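Nemwood Public Library
Posts from the Reading Room Services account

1/ The Nemwood Public Library will change how it lends, shelves and repairs its local history collection beginning in January. This thread sets out the changes for cardholders, visiting researchers and school groups. The full policy is available in print at the front desk.

2/ The local history collection is held on the second floor. It includes town directories, church registers, mill records, family papers, maps and bound newspapers. Until now, many of these items could be borrowed for two weeks in the same way as a novel.

3/ Under the new policy, items printed before the town's incorporation, and all handwritten items, will be for use in the Reading Room only. Later printed items will continue to go out on loan. Where the library owns two copies of a title, one will stay in the building and the other may be borrowed.

4/ Up to 400 titles will move from the lending shelves to the closed stacks. A list is posted outside the Reading Room and will be updated as the work goes on. Patrons who have one of these titles at home may keep it until its due date. Renewals will not be offered.

5/ To see an item from the closed stacks, fill out a request slip at the Reading Room desk. Requests are collected on the hour, and the last collection is at 4 p.m. A patron may have as many as three items at the table at one time. Large maps must be requested the day before.

6/ Requests may also be sent by email. Please give the title, the call number if you have it, and the date of your visit. Staff will confirm by return email. A request without a confirmation should be treated as not yet received.
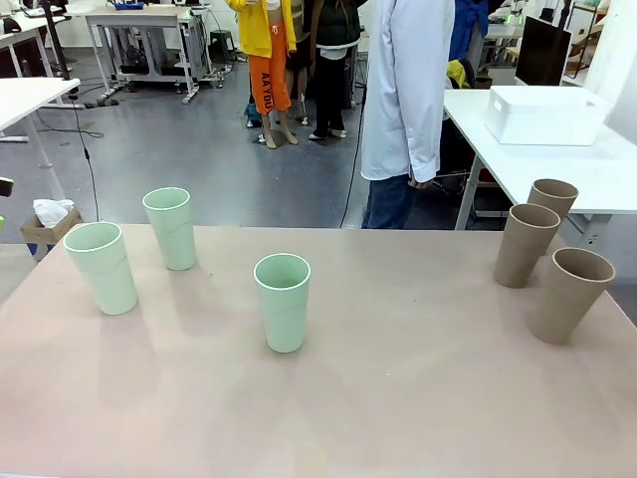
7/ The Reading Room rules on food and drink have been restated as part of the policy. Water, coffee and tea may be taken in the lobby and in the meeting room on the ground floor, and must be finished before a patron goes upstairs. Open-topped cups such as these, in pale green or kraft brown, may not be carried past the stair door. The same applies to bottles with screw caps and to travel mugs. A shelf is provided at the foot of the stairs.

8/ Pencils only may be used at the Reading Room tables. Pens, highlighters and adhesive notes should be left in a locker. Laptops and phones are permitted with the sound off. Photographs may be taken for private study without flash. For permission to publish a photograph, ask at the desk for the one-page form.

9/ Cotton gloves are no longer required for paper items. Clean, dry hands give a better grip on a thin page, and a washroom is located next to the lockers. Gloves will still be handed out for photographic prints and glass negatives.

10/ Repair work on the bound newspapers will continue through the winter. The Vrabec Bindery has been engaged to rebind 40 volumes of the Nemwood Courier, with new spines and, where needed, new boards. The original covers will be kept in labeled boxes with the volumes.

11/ Volumes will leave the building in batches of 7. Each batch is expected to be away for a month. The shelf position of an absent volume will be marked with a colored card giving the dates covered. Those who need a certain year of the Courier are asked to check with the desk before traveling.

12/ Several years of the Courier are also available on microfilm. Two readers are in service at the east end of the Reading Room, and one of them can print. Prints are charged at the same rate as photocopies. Sessions are limited to two hours when others are waiting.

13/ The Garkora family papers, given to the library in the spring, are now open to readers. They cover the running of the family's lumber yard and include account books, letters and a long series of weather notes kept by the yard foreman. A finding aid is at the desk. Two folders remain closed at the request of the donors.

14/ The Breltance Road maps have been flattened and placed in new folders. They show lot lines, wells and fences before the road was widened. Owners of property on Breltance Road have asked whether the maps can be used to settle a boundary. The library can supply copies but cannot give advice on what they prove. Please consult a licensed surveyor.

15/ School groups remain welcome. A teacher should book at least two weeks ahead and send a short note on what the class is studying, so that suitable items can be brought out. Groups of more than 20 will be divided, with one half in the Reading Room and the other in the map alcove.

16/ Gifts of local material will be accepted by appointment only. Boxes should not be left at the book return or at the side entrance. The library is glad to receive letters, diaries, business records and photographs with names on the back. It is not able to take encyclopedias, textbooks or magazines with a national readership.

17/ Fees are unchanged. Use of the Reading Room is free to all, with or without a Nemwood card. Visitors without a card will be asked to show identification and sign the register. Research carried out by staff on behalf of a patron is free for the first half hour and is then charged by the hour.

18/ Questions about the policy may be sent to Ctibor Mikuš, Head of Reading Room Services, at the library's main address or by leaving a note at the second floor desk. Written comments received before the end of January will be included in the report to the town council.

19/ Correction to post 12: the microfilm reader that prints is the one nearer the window. The other is for viewing only.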